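GRX-2618: Stir policy stalls after grasp when wrist stream is resampled
Project: Girovness / bimanual tabletop
Reporter: Hawi Worku
Assignee: Saron Degefa
Status: Resolved

Hawi Worku, 9:40
Retrained on the full set (2,618 episodes) with the Abera action chunking head. Right arm reaches and grasps the spoon, then holds position until timeout. Happened in 13 of 104 rollouts. The old checkpoint does not do this. Loss curves look normal and the left arm idles at its start pose as expected.

Saron Degefa, 10:15
Need the gripper unit, chunk length and a still from the grasp phase.

Hawi Worku, 10:32
Right gripper is S-085. Chunk length 9. Spoon held vertical, bowl of the spoon inside the white bowl, left gripper open.
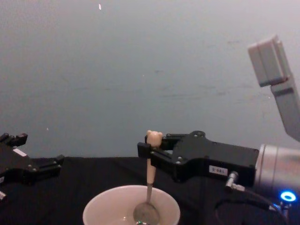
Joint states keep publishing during the stall. Commanded deltas drop below the controller deadband and stay there, so the driver discards them. No faults in the log.

Saron Degefa, 13:05
Reproduced offline. The Flomitz converter resamples the wrist stream by repeating the last sample. Pauses after the grasp get longer in the training data, and the policy learns to stay put. Filtered out zero-motion steps longer than one chunk and retrained from the same seed.

Hawi Worku, 16:50
Reran with the same start poses. 0 stalls in 104. Grasp success unchanged.

Saron Degefa, 17:10
Filter merged into the Grarex loader, on by default. Episodes converted before December still need reprocessing, tracked separately. Closing.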